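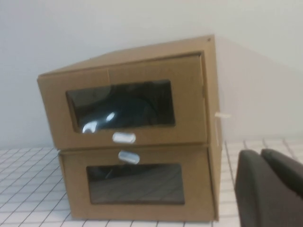
Shoe boxes with windows: notes on storing nine pairs in a hall cupboard

Donal Corrigan
17 July 2018

1/ Plain kraft board, clear plastic window, small silver oval pull on the front. I've moved all my shoes into boxes of this type and have had enough questions by message that I'll put the answers in one thread.

2/ The cupboard first. Internal width 1480 mm, one fixed shelf, sliding doors. Sliding doors mean you only ever get at half of it at a time. Any storage that has to be lifted out sideways is a nuisance in there. Front access was the main requirement.

3/ Previous system: original shoe boxes, lids on, brand and size label facing out. It fails in two ways. The boxes are all different sizes, so the stacks lean. And the label tells you what was sold in the box, which after a couple of years has little to do with what's inside it.

4/ The window fixes the second problem in part. It won't show you everything. With dark shoes you get a dark shape behind plastic, plus whatever glare the room light puts on it. Black work shoes and black dress shoes look much the same from a metre away.

5/ So label them anyway. I use a strip of masking tape on the side panel, pencil, block capitals. Keep it off the window. Tape adhesive on thin clear plastic goes cloudy and you won't get it clean again.

6/ Glare depends on the angle of the light. My hall has a single ceiling fitting and the upper boxes catch it worst. Changing to a frosted globe helped more than moving the boxes did.

7/ Stacking. Line up the front edges before you line up anything else. A top box that sits askew puts its weight on one side wall of the box below, and a cardboard side wall is strong vertically and poor at everything else.

8/ If a top box rocks, take it off and look at the folded border around its front panel. On mine a flap not fully tucked at the seam was the usual cause. Push the flap home, run a thumbnail along the crease, put it back. Don't tape it until you've tried that.

9/ Maximum height in my cupboard is three. Two is better if you open the bottom one often. I tested four for a fortnight and the bottom front panel had a visible bow, which has not come out.

10/ The pulls are for pulling, gently. They aren't carrying handles. To move a full box, both hands underneath. A small oval pull bears on a small area of board, and the board tears before the pull does.

11/ Reply to several people: the brown ones came flat from Kimow, who no longer list them. Jarska have a similar size in white. I haven't handled the Jarska ones in person and can't say whether the board is the same weight.

12/ Assembly. Fold every crease in both directions before you lock anything. Do the base, then the sides, then the front. Allow the first box to take far too long. By the fifth I had stopped looking at the sheet, which was two diagrams and no words.

13/ Check the window is seated flat before you close the front panel. If it's bowed outward it will rub on whatever you slide past it, and scratches show more than you'd expect.

14/ Small parts. Plastic clips and tabs that stick out from the side of a box will catch on the neighbouring box and on sleeves. Leave a finger's width between columns. I lost a bit of capacity to this and haven't found a way around it.

15/ Moisture, as asked by Bajpai. Shoes go in dry. Leather worn in rain gets a night on the rack with newspaper in it, then another night without. I don't rely on cardboard to breathe and I don't use the silica sachets either, having once found one split open inside a boot.

16/ Cupboard floor: concrete slab under old carpet. I put down a sheet of melamine board on four battens, 19 mm high, to keep the bottom row off it. The gap also lets you get the flat vacuum nozzle under. Recommended if your place is on a slab.

17/ Weight. Don't bother weighing the lot. One pair of steel-cap boots is the outlier and should be at the bottom or, better, not in a cardboard box. Mine live in a plastic tub by the laundry door.

18/ High boots don't fit. Laid down with the shaft folded they'll go in, but you get a crease across the ankle. Stand them up somewhere else.

19/ Sizing. My shoes are an Australian 11 and fit heel to toe, laid side by side in opposite directions. Before buying any box, measure your widest pair that way, at the widest point of the soles, and compare it with the internal dimension. Sellers tend to quote external. Mine needed 220 mm of internal width and I'd rejected two boxes before I worked out why they kept jamming.

20/ Cleaning. Dry microfibre on the window, nothing wet anywhere near the board. Kraft board marks with water and the mark stays. Dust on the top panel comes off with a soft paintbrush.

21/ Order in the cupboard: daily shoes at hand height behind the left door, which is the one that gets opened. Formal and seasonal behind the right. Runners are not in boxes at all. They're on the rack, where they'd end up regardless.

22/ Someone asked about the Iltitz drop-front boxes in rigid plastic. Better product, yes. The door opens with the box still in the stack, the walls don't bow, and you can wipe them down. They cost a good deal more and the ones I saw were too deep for my shelf by the thickness of the door track.

23/ What I'd change: buy one spare box flat and keep it behind the others. I had a front panel go in March and had to shuffle a pair back into an old sneaker carton, where they still are.

24/ Cutting list for the melamine and battens is in the replies under post 16. Check your own skirting before you copy my depth.

We use cookies to personalise content and analyse traffic. By continuing to browse you agree to our use of cookies. Accept | Manage settings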